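Landdale Community Boards > Home & Kitchen > Bowls, one big set or mix and match?

mudroom_mike
September 25, 2018
We moved in with two college kids' worth of dishes and now own 8 cereal bowls, no two alike. My wife wants a matching set from Flollex. I say a bowl is a hole with sides. Who's right?

plainjane435
Your wife. Mismatched bowls don't stack. You get a leaning tower, and one morning it comes down on the cat.

oldtoast
Disagree. I've had odd bowls for years and everybody in the house has a favorite. Buy a set and you lose that, plus when one breaks you find out they quit making the color.

plainjane435
You buy two extra. This is not hard.

oldtoast
And store them where, Jane? Next to the bread machine?

gravyboat_sr
I'm with toast, but stick to one color family. We do blue. Different shapes, different stores, still looks like we meant it.
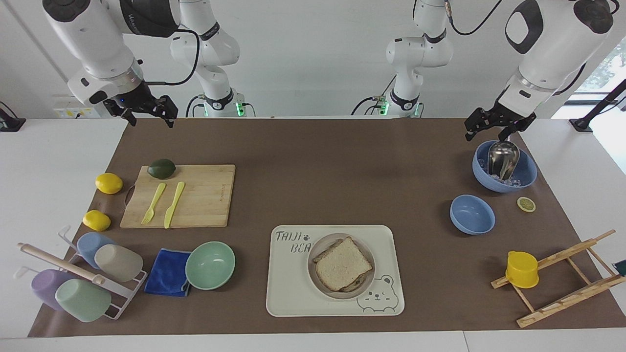

Blue bowl, for reference.

mudroom_mike
I could sell her on blue. What about chips? The Flollex ones have that shiny glaze and I don't trust it.

plainjane435
My Flollex set has been through the dishwasher 1000 times and has one chip, which was my brother-in-law.

oldtoast
Thrift store on Pretero Street. Go early, bring a bag, skip anything with a crack. You'll spend less than the shipping on Jane's set.

plainjane435
And you'll get someone's old ashtray.

oldtoast
It was a very nice ashtray. I ate soup out of it for a month.

mudroom_mike
Showed my wife this thread. She ordered the set. In blue, so I'm calling it a tie.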